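Plimwood Home Forums > Laundry and Linens > Folding, sorting and storage
Thread: Does anyone else use the bed as the folding table?
Replies to this topic: 10
Page 1 of 1

valbona_r
Joined October 2019
Dec 27, 2021

We have no laundry room. The washer and dryer are in a closet in the hall with a bifold door, and when the door is open you can't get past it to the bathroom. So everything gets carried to the bedroom in a basket and dumped on the bed, and that is where it gets sorted and folded.

I have done it this way for years and it mostly works. The problem is that we changed the bedding and now have a bright red-pink sheet on the bed, and on top of that there is a patterned blanket that somebody always leaves half pulled out. The bed is a Skavard with the base covered in beige fabric. What I'm seeing is that light things pick up pink lint when they sit on that sheet, and the beige side of the base is starting to look gray along the top where we lean over it to reach the middle. 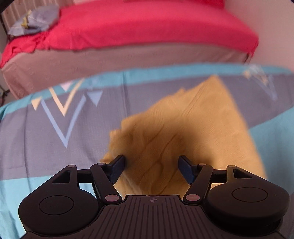
My husband says to fold on the living room floor. I don't want to fold on the floor. I am looking for a way to keep using the bed without getting fuzz on the clean laundry, and for a way to clean the fabric on the base, which doesn't unzip. The tag says spot clean only.

Things I have tried: a lint roller on the sheet before I dump the basket (works until I move anything), and an old tablecloth over the whole bed (slides off the far side).

Valbona Radulović

---

turnipgreens
Member

Wash the sheet by itself with a cup of vinegar, then again with nothing. New bright sheets give up a lot of lint in the first few washes and then it slows down. Ours was dark red and it took until spring before I trusted it next to anything white.

For the base, upholstery attachment on the vacuum first, every time, before any liquid goes near it. If you wet dust you get mud and the mud goes into the weave.

---

HUrquhart
Moderator
Posts: 1519

Moved this from General. It will get more answers in this section.

I fold on the bed too. I use a flat twin sheet kept only for that. White, cotton, nothing fancy. It lives folded under the pillow and goes down before the basket does. A tablecloth slides when it has a coating on the back or a polyester face. Plain cotton on cotton stays put.

Heather Urquhart

---

dryerdan

I'm going to disagree with the whole idea. The bed is the wrong height. You are bending at the waist for the whole load and your back pays for it. I had a physical therapist watch me fold towels on a bed and she told me to stop that day. Top of the dryer if you have front loaders, kitchen counter if you don't. A bed is for sleeping and the laundry is going to end up on a chair at 11 pm when you want to get in.

---

valbona_r

The dryer is stacked on the washer, so there is no top I can reach. The kitchen counter is where the kids do homework and I'm not putting clean shirts down in jam.

I take the point about the height. I fold sitting on the edge most of the time.

---

dryerdan

Sitting and twisting is worse than standing and bending. Get a folding table. They're cheap and it goes behind a door.

---

HUrquhart
Moderator

Some people don't have a door to put it behind. She asked about lint and fabric.

---

mrs_oleander
Member

On the base: I have the same kind, beige, bought used. What worked for me was Nusex upholstery foam. Spray it on a cloth and not on the base, wipe in one direction, let it dry overnight, vacuum. Test it first at the head end where the nightstand hides it. I got a ring the one time I sprayed it right on the fabric, and the ring is still there.

Baking soda did nothing on the gray part. I think the gray part is body oil from hands and legs and you need something that cuts oil.

---

turnipgreens
Member

Dish soap cuts oil. Two drops in a bowl of warm water, whip it up with a fork, use only the foam. Same thing as the can and it costs nothing.

---

mrs_oleander
Member

I tried dish soap before the can. It left the fabric stiff and it got dirty again faster. Maybe I used too much. I'm only reporting what happened on mine.

---

valbona_r

Update. I did Heather's thing with the plain sheet and it has been good. It doesn't slide. I had an old flat one with a torn hem, so I cut the hem off and now it is the folding sheet.

I vacuumed the base with the upholstery tool as suggested and more came off than I expected. I have not put any liquid on it yet. I would like to get through the big wash first, which this week is all the knits and the heavy things from the hooks in the hall.
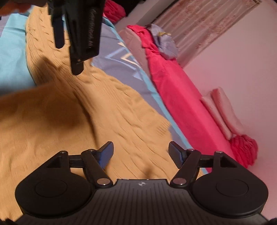 Knits are the part I never have a system for. Shirts and towels I can fold half asleep, and socks go in a bin, but anything thick gets left for last and then gets left, period. The mustard-yellow one crumpled up on the bed is a fair example, cable pattern all over, and however I fold it the stack leans. I used to hang things like that and the shoulders grew points. Now they go in the bottom drawer, and the bottom drawer won't shut if there are more than two of them in there.

So that is my second question. Where do people put chunky sweaters if they don't have a closet shelf? Our closet is a rod and a floor.

Also, the pink sheet went through by itself with vinegar. There was a layer of pink in the lint trap thick enough to peel off in one piece. I'm going to do it once more.

---

turnipgreens
Member

Good. Keep going until the trap comes up pale. Don't put a light knit in the same dryer load right after it either. Wipe the drum with a damp rag first. I skipped that once and had a pink-flecked cardigan.

---

sockdrawer_lou

For sweaters, stop folding them in squares. Lay it face down, arms straight across the back, one over the other, then fold the sides in a little so it's a long rectangle, then roll it from the bottom hem up. Stand the rolls on end in the drawer. You can see all of them and there is no stack to lean.

---

HUrquhart
Moderator

I don't like rolling cables. They come out with creases across the pattern, and if the yarn is heavy the roll wants to open up and fills the drawer anyway. I fold in thirds lengthwise and then in half, and that's it. The more times you fold a thick sweater, the taller it gets. If it's one fold too many the drawer won't close.

Under the bed would be my answer. Is there any clearance under the Skavard, or does the base go to the floor?

---

valbona_r

There is a little clearance. I measured with a shoebox. The shoebox fits on its side but not standing up.

---

HUrquhart
Moderator

Then you want a flat zip bag, the soft kind. Hakala makes a canvas one that lies low. I keep my off-season things in it with a cedar block. It has a handle on the short end, so you can drag it out without getting down on your knees. In summer it holds the sweaters and in winter it holds the beach towels.

---

dryerdan

Canvas bags under a bed collect dust, and then you pull it out onto the rug and have dust on the rug. Hard plastic bin with a lid and wheels. Mine has been under there for years and everything inside is clean.

---

mrs_oleander
Member

She said a shoebox on its side. I don't know of a wheeled bin that low.

---

dryerdan

Then bed risers. It also fixes the height for folding, which was my first post.

---

turnipgreens
Member

I'd be careful with risers on a fabric base. Check what the legs look like first. If they're set in from the corners the riser has to sit in an odd spot, and you'll knock it with your foot when you change the sheets.

---

valbona_r

The legs are set in. I looked. I'm not doing risers.

I tried both folds. The roll opened up in the drawer the way Heather said. Thirds and then half is better. It still leans a bit if it's on top of something thin, so the thick ones go on the bottom now and the thin ones on top, and I don't know why I had it the other way around.

I ordered one soft bag. It will get the sweaters in April and until then I'll use it for the spare blankets.

---

sockdrawer_lou

If the roll opened up, it wasn't tight enough. But whatever works in your drawer.

One more thing for the lint. Turn the dark and bright things inside out before they go in, and shake each piece over the tub before it goes in the basket. It's dull but it takes a couple of minutes and there is less to pick off later.

---

valbona_r

Shaking them in the hall would put it all over the hall. I can do it in the bathroom if the bifold door is closed.

Mrs_oleander, did you use a white cloth or a colored one with the foam? I'm going to try the corner behind the nightstand tonight.

---

mrs_oleander
Member

White. An old washcloth. With a colored one you can't tell what's coming off the base and what's coming off the cloth. Rinse it often, and wring it out hard before you go back to the fabric.

---

valbona_r

Thanks. I did the corner. It dried without a ring and it's lighter than the piece next to it, so now I have to do the whole side.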